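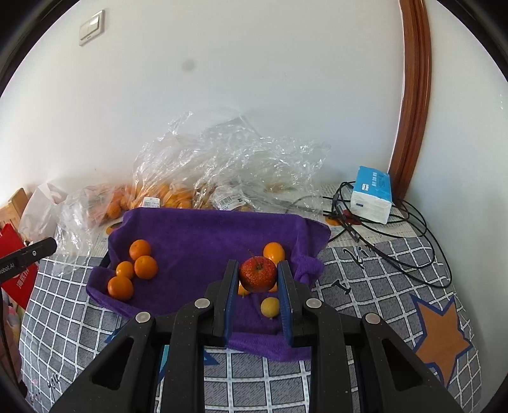 A hand-held gripper takes hold of an apple during collection for Flinden's fruit-sorting project.

Flinden wants 1000 examples of fruit being picked up and put down again, and it has decided that the quickest way to get them is to ask people to do it on purpose.

The company, which makes control software for small packing lines, said on 4 April 2025 that it has begun sending hand-held grippers to homes and borrowed kitchens in Ravgate. Each kit goes out with a page of instructions and a request to leave the table more or less as it is. The people of Ravgate have been glad to oblige on that last point.

The job is easy to explain and hard to make sound impressive at dinner. A person squeezes the gripper, lifts a piece of fruit, sets it somewhere else and lets go. A camera on the tool records the whole thing. Then the person does it again with a different piece, and after that with the first one. Sessions are limited to 2 hours, a ceiling the company set in the pilot after the quality of the grasps began to sag along with the wrists of the people making them.

Recordings go to Koubek, a labeling shop that marks the start and end of each grasp and throws out the ones that can't be used. Its rejection notes, shared with collectors every week, are a modest genre of their own. "Fruit left the table" is a common entry. So is "wrong fruit, good grasp."

Apples and citrus came first on the list. Apples have stems that get in the way, and small citrus likes to roll off toward its friends just as the jaws close. Flinden says both problems are welcome, as its earlier model learned from fruit laid out on a bare lab bench and was badly rattled by its first tablecloth.

The finished set will be used to train Drellent, the company's picking model, which is meant to run on a fixed arm beside a packing belt. In its last in-house trial the model was shown 9 kinds of produce and handled 6 of them to the testers' satisfaction. Flinden did not name the other three, though it did mention that grapes have been moved to a later phase.

Collection runs through August. Collectors are paid by the session, with no bonus for speed, and anyone in Ravgate with a table and a free afternoon can apply through the company's site. The fruit is supplied. According to the instruction page, it may be eaten once the session has been uploaded, and not before.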